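Nurau Hand Gripper: Setup and Care FAQ

Everything we get asked about looking after the Nurau two-finger hand gripper at the Bunham bench, gathered up by Ayuba Acheampong. I love this little tool and I want yours to keep working well, so write in if your question is missing!

How often should I check the finger pads?
Before every session. It takes a minute at most. Open the fingers all the way, hold the gripper up to a lamp and look along both inner faces. You want the foam lying flat from the base to the tip. Press the edges with your thumb as you go -- a corner that lifts under your thumb will lift a lot more once it has rubbed against a drawer lip a few times. We swap pads in pairs after 50 sessions even when they look fine.

What should I practice on after a setup change?
Drawers! A small organizer with clear bins is a wonderful test, with those thin lips to catch and very little room between one bin and the next. Start with the fingers wide open and well back from the front, then come in slowly and level.

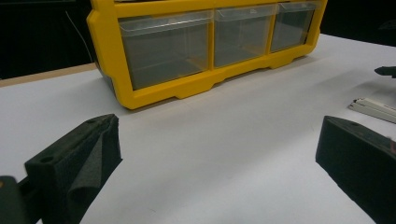
Morfudd Edwards wrote in to say that she gets better results by closing the fingers to half width before she starts moving in, and asked whether that puts extra wear on the linkage. It doesn't, Morfudd, and it's a good habit for narrow bins. Just make sure you have run the full open-and-close check first, so you know both fingers are traveling the same distance.

How do I zero the fingers?
Squeeze the trigger until the pads meet, hold for a slow count of three, then let go completely. Do this with the gripper resting on the bench, never in midair, and repeat it any time you change pads. New foam is thicker than old foam, and the zero point moves more than you would expect. If your reading is off by more than 22 counts between one squeeze and the next, look for grit in the linkage before you touch any settings.

Does it matter how the bench is set up?
Yes, and it's the cheapest improvement you can make. Put down a plain matte covering, get your light coming from one side and set the work where you can reach it without twisting your wrist. 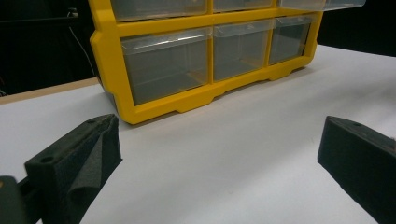 Wrist angle is the thing I'd fix first with any new user. Keep your elbow close in and turn your whole body to face the work. With an organizer sitting at a slant like this yellow one, I line myself up with one drawer at a time, and if a drawer is sitting a bit forward like the one at the upper right, I push it home before a timed run. Then every pull starts from the same place, and the numbers mean something when you compare them in September with the ones you took in spring.

A pad has started to peel. Can I glue it back down?
For a clean, small lift near the edge, sure. Use a thin smear of contact adhesive, clamp it lightly and leave it overnight. If the foam has folded over on itself, replace it. A creased pad never goes back to an even thickness, and the grip will feel lumpy. Peel off the old foam, wipe the finger with alcohol, let it dry and lay the new pad from the tip toward the base. Keep adhesive out of the round holes on top of the fingers -- I have spent a whole evening with a toothpick, and I don't recommend it. 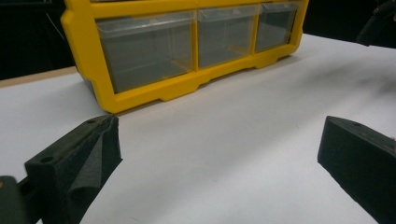 Left finger pad peeling away from the inner face; right pad intact.

Which spare pads fit?
The Uletti sheet foam, cut to the paper template in the kit. The Morgan foam is nice stuff but too stiff at the tip. One sheet gives you 17 pads if you cut carefully.

Do I need to oil the linkage?
One small drop on each pivot when the action starts to feel dry. Wipe off anything extra, and keep it well away from the foam.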